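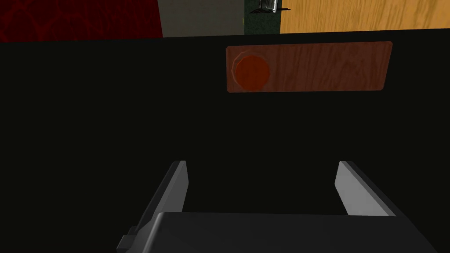
Grestov group > Notebooks > Simulation > Button task

We use cookies to keep you logged in to the notebook. Accept / Settings

2024-11-10, button press, wrist view

A quiet Sunday and the cluster more or less to myself, so I finally sat down with the button task that Svenja has been so patient about. The view at the top is from seed 301, with the fingers open and the red button still well beyond the tips. I picked it because there is so much plain black in it, and plain black is exactly what our depth estimate has been grumbling over.

What I think is going on (Fabian, do shout if you disagree): the matcher finds plenty to hold on to in the wood grain of the plaque and next to nothing on the dark front, so it smears the plaque's depth downwards. The planner then believes the surface is nearer than it is and slows down far too early. You can see it nicely in the log at step 2066, where the commanded speed drops almost to nothing and stays there.

Changes made today, all on the mirnau branch:

- Fit a plane to the plaque pixels only, and take the approach direction from that.
- Ignore depth wherever the local contrast is under the threshold. I set it to 4, which is a guess, so please don't treat it as gospel.
- Target point is now the centre of the red blob in the wrist view. It used to be the middle of the plaque, and with the button sitting so near the left end that was never going to be kind to us.

I also wanted the fingers closed before the final approach, and spent a good hour finding that the close command was being swallowed by the Grosari wrapper whenever a motion was already queued. Annelies had warned me in February, bless her, and I had even written it down!

Still to do: rerun the 3 seeds that timed out, and ask Brigitta whether the randomised textures can include darker plaques.

V. Bühler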